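Home | Talks | Notes | Archive

Speaker notes, July
By Jericho Tan

Opening. Don't thank everybody for five minutes. Say the title, "What the Demonstration Leaves Out," and get going.

I've been asked to talk about teaching robots by showing them. I run the teaching floor at Pledico, so people expect me to sell it. I'm going to be a nuisance about it instead. I think showing works for some jobs. I also think most of the numbers we give each other about it are close to useless, and that includes numbers I've put on slides myself.

Start with the two ways we do it. One is by hand: you take hold of the arm and walk it through the job while the joints record. The other is by remote control, where the operator wears the headset and the gloves and the robot follows along. We do far more of the second now. Our set for the spring was 1,619 recorded runs across all the household jobs, and 813 of those were laundry.

(Pause here. Somebody always writes the big number down. Ask them what they think it tells them.)

What it tells them is how many times a person got to the end of a job without pressing the abort button. It doesn't say how many different ways the job was done. When Olesia Boiko went back through the laundry runs, she found long stretches that were nearly the same run. Same operator, same basket, same load, same starting spot on the floor. If I say good morning to you fifty times I haven't taught you English.

Tell the Brotelley story, but keep it short. Brotelley is our policy trained on the spring set. It looked great in our own room. We took it to the flat we rent for trials, where the washer sits further from the wall, and it went for the basket with real confidence and closed its hand beside it. The week before, I'd been telling visitors it "understood" laundry. I've stopped using that word.

Next section: what the operator knows that the robot doesn't.

Watch a good operator lift a basket of clothes. Vivek Mishra is our best, and he'll tell you himself that half of what he does is feel he doesn't have. There's no weight in the gloves. He guesses the load from how the arm sags, and then he corrects. The correction gets recorded. The reason for it doesn't. So we're asking a learner to copy the answer to a question it never heard.
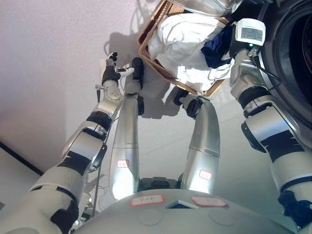
And a basket of clothes is a mean object. It's a rim you can pinch, with a lump on the inside that shifts when you tilt it. Pinch one side and the whole thing wants to swing. A person brings a hip into it, or a knee, without thinking. Our operators can't do that, so they find some other way, and every operator finds a different one. Vivek tilts early. Liesbeth Timmermans lifts almost straight up and goes very slowly. Both are fine! Average them and you get a motion neither of them would ever make.

People will say the newer methods don't average, they pick. True, in principle. Say so before someone in the third row does. Then say that in our trials we've seen it pick one style, get partway, and carry on in the other. I don't have a clean measurement of how often. I'd be suspicious of anyone who did.

If there's time: standing up. Everyone talks about hands. In a job with a washer in it, an awful lot of the trouble is where the feet are. Our operators drive the arms directly and the balance controller handles the legs, so the demonstration is only partly the operator's. When a reach comes out well, who showed the robot that? I've asked this at two meetings and got a shrug both times.

Hand teaching. Don't be romantic about it. Jasper Dewulf likes it because you can feel the arm, and he's right, you can. But your own body is in the way of the cameras, you can't easily guide both arms at once, and the robot is being carried by a person who weighs more than the laundry does. The motion comes out smooth because you smoothed it. Take the person away and the forces are all different. I'd use it for a single wipe or for opening a hinged door. I wouldn't use it for a whole load of wash.

Cost. This is the part managers came for, so slow down.

Temo is our scheduling tool, and it logs operator time. A laundry run that takes a person moments at home takes about 2 minutes by remote control, and that's only the part we record. Then there's the reset. Put the clothes back, put the basket back, walk the robot back, check the grip. The reset isn't in anybody's slide. Operators get tired too, and tired runs look different: shorter reaches, more stops, a lot of tiny wrist fixes. We used to throw those away. Now we keep them and tag them, and I honestly can't tell you yet which choice is better.

Side note, only if the room is friendly. A supplier called Miettinen offered us ready-made runs last winter, at a good price. We tried a small batch. The runs were tidy, every one of them, with no fumbles anywhere. That worried me more than a messy batch would have. A robot that has only been shown clean lifts has no idea what to do when a sleeve catches. Olesia asked for the rejected runs and they said they'd been deleted. We didn't buy.

What I'd ask for when someone shows you a teaching result. Read these out slowly:

- How many operators, and how much came from the busiest one?
- What moved between runs? Ask about the floor, the light, the load and the furniture.
- What happened to the failed runs?
- Who did the reset, and is that time counted?
- Was the test room the teaching room?

If the last answer is yes, be polite and keep your wallet shut.

Then be fair. There are things I believe in. Recoveries shown on purpose have helped us: Liesbeth starts with the basket in a bad spot, or with a poor grip, and shows the way out. Those runs are slow and ugly and dull to collect, and I'd trade a pile of the pretty ones for them. Mixing operators inside the same session has helped as well, though Vivek says it's the change in chairs that wakes people up, and I can't prove him wrong.

Likely questions.

"Won't more data fix it?" Maybe. More of what? If it's more of the same basket, no.

"Why not just program the lift?" For one basket in one room, do that. I mean it. It's cheaper.

"When can it do laundry in my house?" Don't give a year. I gave one once and it's still on the internet.

"Are you against this?" No. I do it all day. I'd like us to be harder on it while it's still cheap to change our minds.

Leave the list of five questions up during the discussion. Bring the adapter, the room's cable didn't fit last time.

Previous | Next | Back to Talks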